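Tivwood 家务任务数据集 说明文件（README）

版本日期：2021年9月10日，星期五
维护人：Kristýna Ondrejka、Peter Mikuš
中文说明：Ilham Belkadi（中文不是我的母语，如果有句子不清楚，请写信告诉我）

一、这个数据集是关于什么

Tivwood 收集机器人做家务的短片段。我们想回答一个很普通的问题：机器现在能不能做家里的小活？我们说的小活，是收拾洗手台、把袜子放进抽屉、从桌上拿走废纸这样的事情。工厂里的搬运和装配不在这个版本里面，那部分由 Šimek 小组另外整理，名称是 Tradport。

全部片段是 900 个，分成 60 种任务。每个片段有腕部相机的画面、关节角度、夹爪开度，还有一行文字的任务说明。

二、任务的分类

厨房：擦台面，放碗，关柜门。
卧室：叠小毛巾，收衣架。
洗手间：收拾台面上的瓶子和软管，捡纸片，把东西放回原来的位置。
门厅：摆鞋，挂钥匙。

三、洗手间任务

这一类是我们争论最多的。Hedvika Krajčí 认为它应该是最容易的，因为台面是平的，东西也不多。我的看法不一样。石头台面有花纹，浅色的纸放在上面，边缘不容易分清。后面有镜子的时候，深度估计常常出错，程序会把镜子里的东西当成真的东西。龙头和水盆又占去一边，手臂能走的路线变窄了。

纸片本身也是一个难点。瓶子和管子的形状比较固定，可以提前计算抓的位置。皱的纸每次都不同，夹住一个角的时候，另外一个角会翘起来或者垂下去。所以在标注里，我们把“夹住”和“放进垃圾桶”分开记录，成为两个步骤。
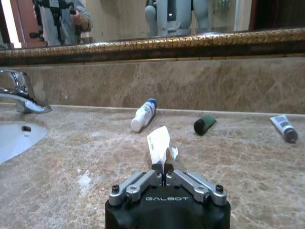
洗手台任务，步骤“夹住纸片”。瓶子、绿色的短筒和软管还躺在台面靠后的地方。

四、标注的规则

1. 每个步骤只有三种结果：完成、部分完成、失败。
2. 东西掉下来以后又被夹起来，算“部分完成”。
3. 瓶子要求立着放。如果最后是躺着的，这一步算失败，即使位置是对的。
4. 人用手帮助过的片段，必须写上 assisted，不可以计算在成功率里。
5. 镜子里出现的人和机器不做物体标注。

第3条是7月加上的。Oľga Beneš 检查旧标注的时候发现，两位标注员对“放好”的理解完全不同，结果没有办法比较。旧的片段已经按照新规则重新看过。

五、目前的结果

我们用 Stenon 基线程序做了测试。“夹住”这一步，在所有任务上平均的成功率是 87%。但是如果要求整个任务从开始到结束都完成，中间没有人帮助，成功率下降到 43%。

这两个数字的距离，我觉得比数字本身更有意思。机器拿东西已经拿得不错，可是拿了以后要做什么，先后的顺序是什么，碰倒了旁边的瓶子怎么办，这些还很弱。一个人收拾洗手台的时候不会去想这些。所以对开头的问题，我现在的回答是：单独的动作大部分可以，一件完整的家务还不可以放心交给它。Peter 比我乐观，他的意见写在 notes_pm.txt 里。

六、已知的问题

洗手间片段的光线差别很小，几乎都是从上面来的灯光。
纸片的种类不够，没有湿的纸。
有一些片段的任务说明是先用斯洛伐克语写的，后来翻译成中文，“管子”和“瓶子”可能有混用。
夹爪开度在片段的最前面几帧有时候是空值，读取的时候请跳过。

七、使用和联系

数据可以用于研究和教学。如果要用在产品里，请先联系 Kristýna Ondrejka。发现标注错误，请写明片段编号和步骤名称，我们会在下一个版本里改正。请不要把洗手间片段单独拿出来重新发布，任务说明和标注规则应该和它们放在一起。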